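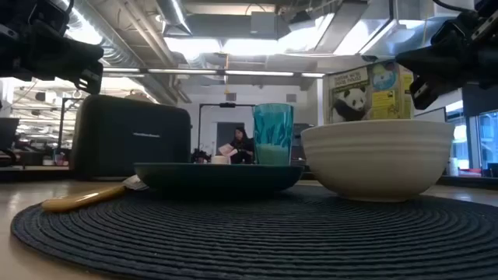
Round woven placemat with the cream bowl and teal plate on it.

Do woven placemats really protect a table?
Chantal Ross
I paid for a round blue-gray one from Kasby and the seller swears it will save my light tabletop from hot bowls. I have my doubts -- it's all ridges, and crumbs get in. Is a bare table any worse?

Domingo Ojeda
Scratches, yes. Heat, I wouldn't trust it. Mine let a soup bowl leave a white ring after one dinner. Use a cork trivet for anything off the stove. For crumbs, shake it outside and brush along the ridges, not across.

Abena Asamoah
I've had 6 of them for years and my table is fine. Just buy the Brester ones.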